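22/11/2020, caderno Okow, tarefa: arrumar objetos soltos de cima da cama. Feitas 166 tentativas, 116 válidas. A Denise Cropper reviu os registos.

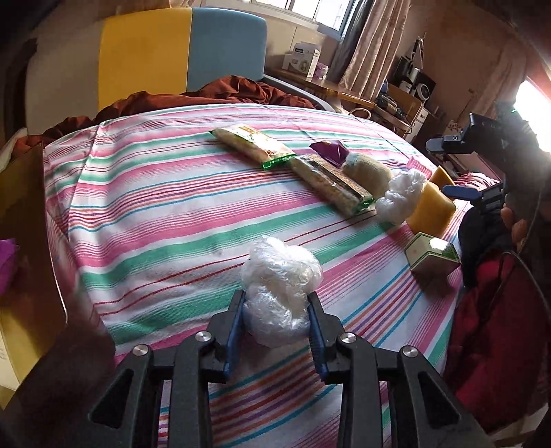 O plástico fino continua a ser o pior caso para automatizar. A preensão depende de onde as almofadas apertam, e o volume muda com a força. Com as duas almofadas azuis em lados opostos do embrulho amarrotado, a parte de baixo fica pendente entre as garras; o modelo de contacto não prevê isto. O brilho também estraga a segmentação.

Por fazer: repetir com abertura reduzida em 5 mm. Perguntar ao Lindsay pelos dados de março.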